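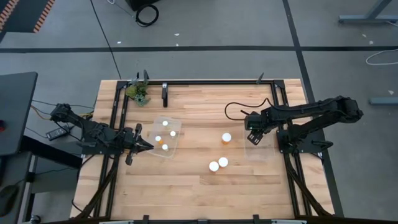 Old Tandach beam engine turns over again at Skernwood

I drove out to the Skernwood pumping museum on Sunday to see the Tandach engine run under steam, and I'm so glad I went! It's a small beam engine, the kind that used to lift water out of mine workings, and it had been sitting still for years while the crew hunted for a decent condenser pump. They ended up having one cast at the Gavrilă foundry (the old one had a crack clear through the flange).

They lit the boiler before breakfast, and by the time I wandered in with my coffee the beam was already rocking away. It's slow. I mean really slow, you can stand there and have a whole conversation between strokes, and then there's this big soft sigh when the exhaust valve opens. I stayed for more than 60 strokes and would have stayed longer if the line behind me hadn't gotten so long.

The part I liked best was the separate condenser, down in a pit with a railing around it. If you've only read about it, go look at a real one. The cylinder stays hot, the condenser stays cold, and you can put your hand near the two pipes and feel it for yourself. The guide let us do that, two at a time. 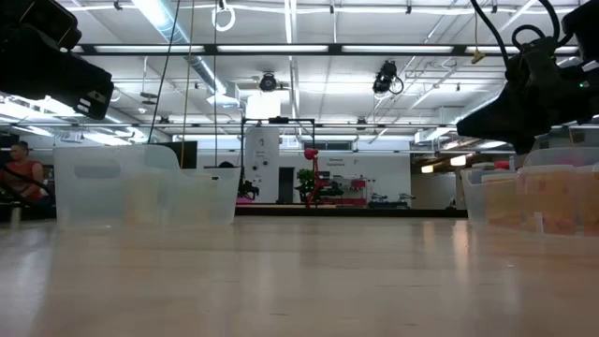

When you can see it

The engine will be in steam again in July, starting at 10 in the morning, and they're capping it at 300 visitors for the day. The engine house only holds 100 at once, so expect a bit of a wait if you show up after lunch. Parking is in the field across the road, and it gets muddy, so wear boots.

They've also put out a little booklet called Tilla, named after the engine's nickname, with fold-out drawings of the valve gear and a pretty good chapter on how the boiler was hauled up the hill. I bought the last copy on the table, but more are being printed. I'm still working through the valve gear pages (the plug rod has me stumped), and I'll post my notes once I get the drawing straight in my head.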